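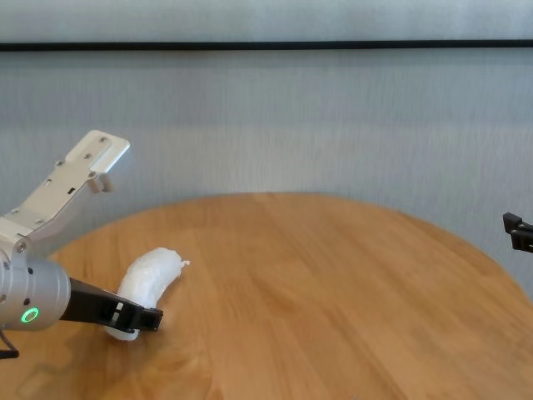

About > Who We Are > Our Story

Hi, and welcome to the Bronolel Language School! I'm the person who answers the phone, teaches the evening beginners and (most mornings) unlocks the front door, so if you write to us you'll probably get me. I've been meaning to redo this page for ages. The old one had our opening hours from two addresses ago and a paragraph about parking that was wrong even when I wrote it.

So, who are we? We're a small school in Prundinville that teaches languages to grown-ups. Most of our students are past the age when anyone makes them study, and they come after work, or between school runs, or because they've retired and want to talk to their grandchildren's other grandparents. We teach Vietnamese, Spanish, Portuguese and Polish, and we teach English to people who have moved here and are tired of pointing at things in the hardware store.

I started the school after I got hopelessly lost in Portuguese. I'd taken two years of classes with a very nice textbook, and I could tell you where the library was and that my aunt was taller than my uncle. Then I went to stay with a family for a month one April and couldn't follow a single dinner. They all talked at once! They dropped the ends off their words, they told jokes about people I'd never met, and I sat there smiling like a lamp. I came home pretty grumpy about the textbook and started a conversation group above a shoe repair place, with four people and a borrowed kettle.

That group is still how we teach, more or less. Every class has a book (we're not wild animals) but you'll spend most of your time talking, and you'll start talking in the first ten minutes of the first night. It's awkward. I won't pretend it isn't. By the third week people are interrupting each other, and that's when I know a class is going to be fine.

We have 13 students in a class at the very most. I've been asked to bend on that, usually in January when everybody has made resolutions, and I always say no, and then I feel bad and go add a second section.
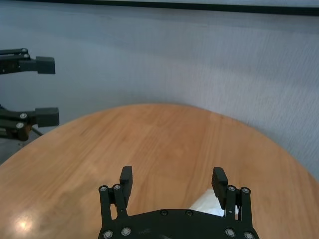

Our Vietnamese program grew out of a partnership with Lý, the bookstore on the next block, where they let us have the reading corner after closing. If you take Vietnamese with us you'll go there a lot. You'll buy more books than you can read, too. I have a shelf of novels I'm saving for when I'm better at tones, and at my current rate I'll be able to enjoy them at a very great age.

The other thing we're proud of is the Baltutum card box. Baltutum is the silly name we gave our own set of word cards, which we've been writing since the shoe repair days. Each one has a whole sentence on it, something a real person might say, like "Did you already feed the dog?" or "She's not speaking to him again." There are 3,000 of them now across all our languages, and students write new ones every term. Some of them are extremely rude. Those are kept in their own section and you have to ask.

A few practical bits, for people who scrolled down looking for them. A term is ten weeks. You don't need to take a test to join — just come in for a chat and we'll work out where you fit. If you land in the wrong level, tell us in the first two weeks and we'll move you, no fee and no fuss. We don't give grades. We do give homework, but it's mostly things like calling your cousin or listening to a radio show while you do the dishes.

Conversation hour is open to everybody, students or not, and lasts longer than an hour. Bring a snack if you like. Somebody always brings those hard sesame candies and I've stopped fighting it.

If you'd like to teach with us, please write! We care much less about certificates than about whether you can sit through a long silence without filling it. I'm still learning that one myself.

Page updated 6 Mar 2019

Comments

polishbeginner_again: Took the Polish class twice (my choice!) and finally argued with my mother-in-law in her own language. She was thrilled. Is there going to be a third level?

Marigold Street: How do I get to see the rude cards?

slowreader: The parking paragraph was my favorite part of the old page. Please bring it back.

Recent
Spring term sign-up
How to keep going when you've missed 2 weeks
Thirty sentences for talking to your neighbor
Conversation hour: what to expect
Teach with us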